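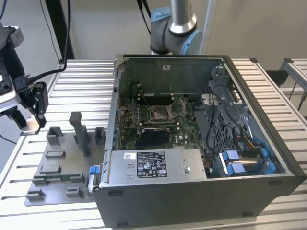 Category: Office PCs / Memory and Cleaning

Questions we get about opening an old desktop tower

Which side should face up?
Lay the tower flat with the open side up. The memory slots are then easy to reach, and nothing hangs on its cable.

Must I take out the power supply?
No. For memory, you only unplug the power cord from the wall and wait 5 minutes before you touch the board.

How do I know the memory strip sits well?
Push on both ends until the latches close. If the computer beeps and shows no picture, take the strip out and try again – most times it was not deep enough.

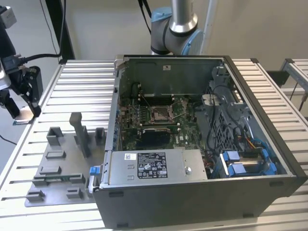
What should I do when the CPU socket is empty?
Keep fingers and cloths away from it, because the contacts bend easily. Close the lever gently and put a cover on the socket until you have the new processor.

Do you sell used drive caddies?
We do, at the Stornitz shop. Please bring the old one with you, the sizes are different.

2,944 views | 149 shares | 5 comments

Related:
Cleaning dust from a power supply
Which cable goes to which drive?
Opening hours in Stornitz and Madden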